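Workshop Tips: Sprucing Up for a First Date at Your Place

By Carmela Piras
December 19, 2024

So you met someone lovely online, the messages have been flying back and forth, and now they're coming over for dinner. How exciting! If your home is anything like mine, the kitchen table is also the workshop, the mail pile and the place where screws go to hide. I've hosted four of these dinners since October and I've gotten pretty good at the quick turnaround.

Start with the table. Clear it completely, wipe it with warm water and a drop of dish soap, then dry it with an old T-shirt (so much better than paper towels!). Glue spots come up with a plastic scraper and a little cooking oil. Go slowly on varnish.

Next, smells. Solder, sawdust and last night's onions all hang around longer than you think. Open two windows on opposite sides for half an hour, and simmer lemon peel with a cinnamon stick while you get dressed. Skip the strong candles, they fight with the food.

Cook something you've made before. I love a tray of chicken thighs and potatoes at 400 degrees, because it mostly looks after itself and you can sit down and talk! Ask about allergies in your messages ahead of time. Fill the Brita pitcher early so the water is nice and cold.

Lighting makes a huge difference. Switch off the big overhead light and bring in a lamp or two from the bedroom. Warm bulbs, please, and keep the work lamp for work.

And your projects? Leave one out! My best date ever began with "what's that?" and we talked for over an hour. Just put the sharp tools up high and drop loose screws in a jam jar with a lid.

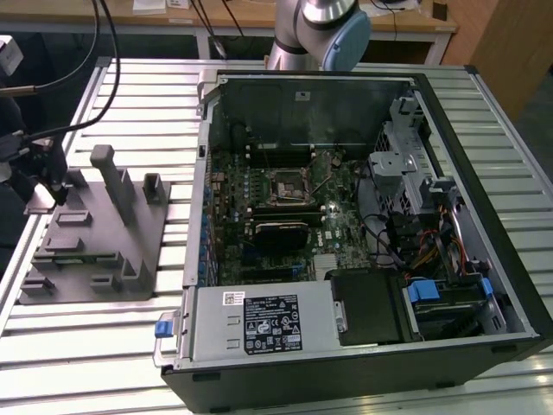

Desktop tower on its side with the side panel off.

If a project has to move, slide it onto a baking sheet first and carry the whole thing to a closet in one go. Tape small parts to an index card and write on it where each one belongs.

Last thing, check the bathroom for a fresh hand towel and a spare roll. Then put some music on and enjoy yourself!

Filed under: Home, Dating, Workshop
Next tip: Getting candle wax out of a tablecloth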